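Textile Care and Household Operations
Unit 6 Handout: Sorting and Folding on Upholstered Surfaces
Instructor: Marijke Verstraete
Lab supervisor: Tumelo Du Plessis
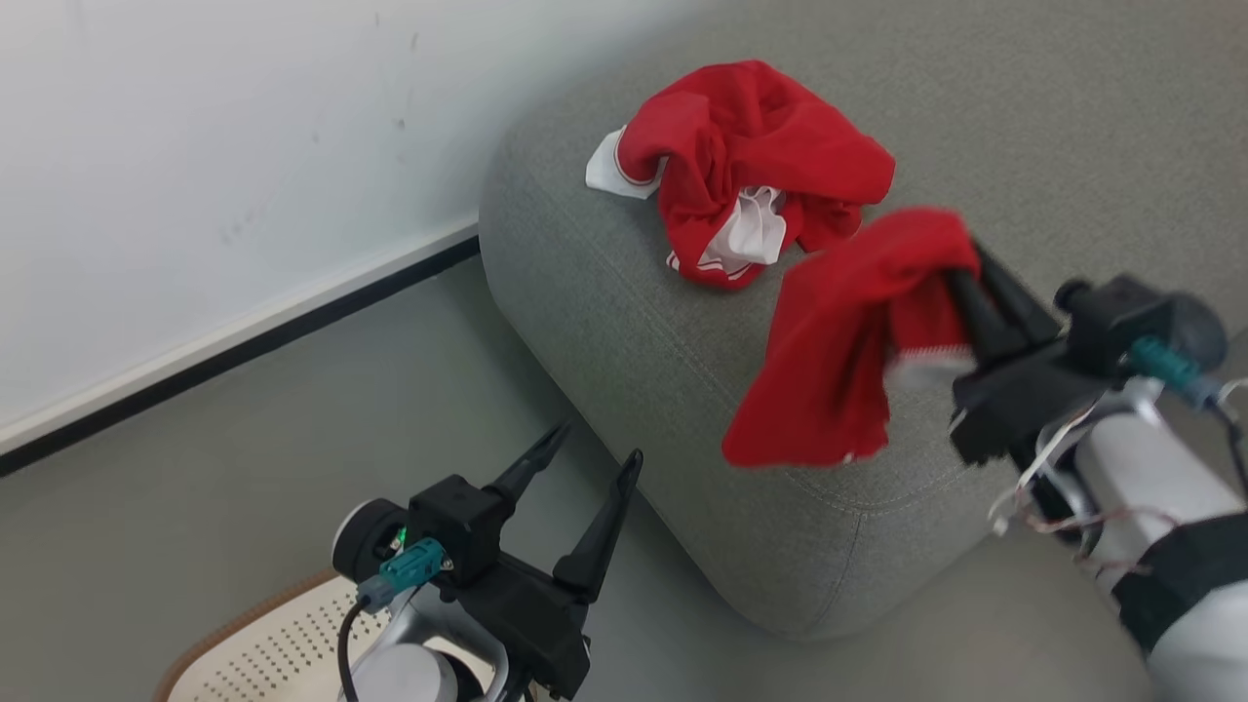 Figure 6.1. Crumpled red garment with white trim on a grey woven ottoman, a second red cloth held in the air beside it by a black gripper, both unfolded.

6.1 Purpose of the unit

Units 4 and 5 dealt with folding at a fixed table of standard height. Many residences and guest facilities have no such table, and staff are expected to work on a bed, a bench or an ottoman. This unit covers the preparation of such a surface, the handling of garments in contrasting colors, and the folding of lightweight sportswear. Students should have read Chapter 3 of the course reader before the lab session.

6.2 The working surface

An upholstered surface differs from a table in three respects that matter for this unit. It gives under the hand, so creases cannot be pressed out against it with any force. Its weave holds thin fabric in place, and a garment must be lifted and set down again to change its position. Dragging a garment across the weave pulls the lower layer out of line. Rounded edges also reduce the flat area available, and a stack placed close to the edge will lean.

Before work begins, the surface is brushed or vacuumed and checked for lint, pins and loose threads. Where the color of the upholstery is pale or muted and the garments are strongly colored, a clean white sheet is laid down first if the garments are damp. Dry garments may be placed directly on the upholstery.

An ottoman that stands against a wall can be reached from fewer sides. Garments should be shaken out toward the open room and kept clear of the wall, particularly where the paint is already marked. The floor at the base of the ottoman is treated as unclean for the whole of the exercise. Any item that touches it is returned to the wash basket.

6.3 Red and white in one garment

Red fabric with white panels, piping or edging calls for care at every stage. Excess dye may pass from the red areas to the white ones, most often when the garment is left wet in a heap. Students are to observe the following:

Wash in cold water with similar colors only. New items are washed separately for the first 2 cycles.
Remove from the machine promptly and do not leave bunched.
Dry fully before folding. Seams and piping dry last and should be checked by hand.
Inspect the white areas in daylight. Pink staining is recorded on the lab sheet before any treatment is attempted.

Garments that arrive in a twisted heap are separated one at a time. The item is taken by a seam or a finished edge and raised until it hangs free of the surface. Narrow decorative trim should not bear the weight of the garment – the stitching may give way, and the edge will not lie flat again.

6.4 Folding procedure

1. Lift the garment clear of the surface and let it hang until the larger twists have dropped out.
2. Lay it face down, with the hem toward you. Smooth from the center outward with the flat of the hand.
3. Check that no inner panel or lining has rolled outward. Turn it back before the first fold.
4. Fold each side to the center line. On piped garments, match the piping at both ends of the fold.
5. Fold in half from the hem, then in half again if the shelf depth requires it.
6. Turn the garment over and place it on the stack with the folded edge facing out.

Sets are stacked together. Where 2 items share the same color and trim, the labels are read before the items are paired, as sizes may differ.

6.5 Lab exercise

Students work in pairs for 40 minutes. Each pair receives a mixed basket and an upholstered bench or ottoman. Kevin Ñahui and Jianhua Li will be present in the lab to sign completed sheets. Assessment is based on the alignment of edges, the condition of the stack after it has been carried to the shelf, and the accuracy of the written record.

Reading for the next session: course reader, page 61 to the end of the chapter (storage of knitted items). Lab sheets are due in the tray outside the Villanueva Room by 4 p.m. on the day of the lab.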